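**Sim before steel? Two-arm build at the Umstead shop**

---

**zinash_n** — Sep 3, 2024

Posting this because I'd like to be talked out of it, or into it, before we spend the rest of the budget.

There are four of us building a two-arm robot at the Umstead shared shop. The job we picked for it is fetching hand tools out of drawers. Bent Oddsson did the base, I'm doing the arms and the gripper control. For most of the summer it has existed only in simulation. Bent thinks that's fine. I'm less and less convinced.

My worry is that we're getting good at a video game. A drawer in the sim slides on a perfect line. The drawers on my bench were built by somebody's uncle and two of them need a kick. Every time I bring this up I'm told we'll "tune it on hardware," and I've been in this shop long enough to have seen three projects reach that sentence and stop.

So: how much sim did you do before you cut metal, and did any of it carry over?

---

**clurkton_dave**

None, and none. We went straight to aluminum at Clurkton and crashed it into a bench in the first week. Cost us a wrist and a weekend. I'd still do it that way. You learn where your cables snag, and no simulator I've used has cables in it.

---

**oddsson_b**

Bent here, the guy being complained about.

Dave, you broke a wrist. I haven't broken anything. I've changed the arm spacing on this thing more times than I'd like to admit, and each change was a number in a file. Zinash, you also left out that the first layout you drew had the elbows hitting each other, and we found that in the sim before you'd ordered a single bracket.

Some renders so people know what we're arguing over: 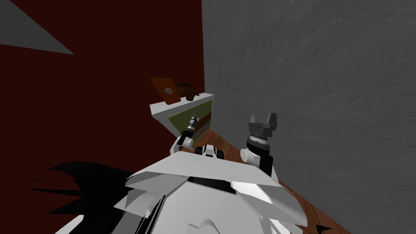
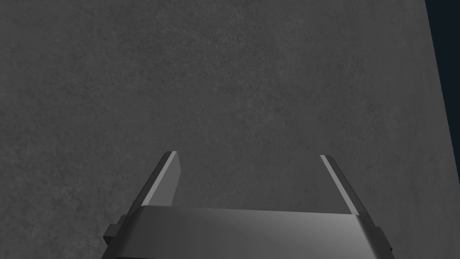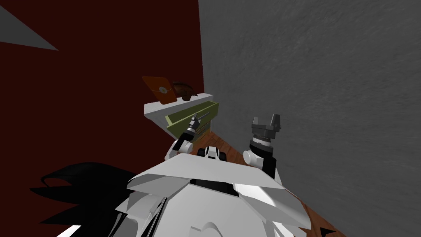 The scene is plain on purpose. I'd take a boring corner that loads fast over a pretty kitchen that takes all evening to set up. And the drawer friction is a setting. You can make it bad. I've offered to make it bad.

---

**zinash_n**

You offered to make it *evenly* bad. A real sticky drawer is fine for the first inch, grabs, lets go all at once, and then the whole cabinet walks toward you. I don't see a slider for that.

The elbows, yes, okay. Credit where it's due.

---

**mossgate**

Lurker, but I've done a fair bit of this at home in a garage. I'd split the question. Sim is good for geometry: can the arm get there, does the body block it, what can the head see. It's poor at contact: grip, friction, stuff flexing. Use it for the first and don't believe a word it says about the second.

What gripper are you planning on for real? If you're going to pull drawers with a plain parallel jaw, the handle shape will matter more than anything in your controller.

---

**zinash_n**

Parallel jaw, yes. We have an old pair from an Ostico kit that somebody left in the parts cage. Bent wants to reuse them. I measured the play in one and it's terrible.

---

**oddsson_b**

It's a bit of play. Shim it.

---

**ansari_bench**

I'm with Zinash on this, and I say that as somebody who sold his shop on sim two years ago. We ran 2904 drawer pulls overnight and had a lovely chart. Then we tried the real one. The fingers slid off the knob, the arm carried on through the motion like it had the thing, and the software logged a success. It had no idea. It was checking where the hand ended up and never looked at the drawer.

So my question to Bent would be: what does your sim count as a success?

---

**oddsson_b**

Drawer joint past a set distance. So it does look at the drawer.

---

**ansari_bench**

Sure, and in the sim you get that number for free. Where does it come from on the bench?

---

**oddsson_b**

Camera, eventually. It isn't written yet. Fair point, I'll put it on the list.

---

**clurkton_dave**

"Eventually" is holding up a lot of roof in that post.

Build one arm. Just one. Clamp it to a table, put a real drawer in front of it, and see what you learn by Sunday. If the sim is as good as Bent says, it should take you no time at all.

---

**mossgate**

Seconding the one arm, with a warning: put current limits on the motors before you do anything else. A stuck drawer plus a motor that won't give up is how you strip a gearbox. And don't throw the sim out. Pull the real drawer with a cheap luggage scale — slow, ten times over — write down the force, and feed those numbers back in. That gets you closer to the grab-and-release thing than guessing at a slider.

---

**zinash_n**

The luggage scale is a good idea and I'm annoyed I didn't think of it. I have one at home.

Bent, would you accept this: I build the left arm only, with the Ostico jaw since we already own it, and you write the camera check while I do. Second arm doesn't get ordered until the first one opens my worst drawer.

---

**oddsson_b**

Your worst drawer is nailed shut on one side. Second worst and you've got a deal.

I still say we'd have bought the wrong brackets in May if we'd done it Dave's way.

---

**clurkton_dave**

You would have. They're cheap brackets.

---

**zinash_n**

Second worst, then. I'll post the scale readings in this thread when I have them. If anybody has a spec sheet for the older Ostico jaws, please send it over, the one in the cage has coffee all over the torque table.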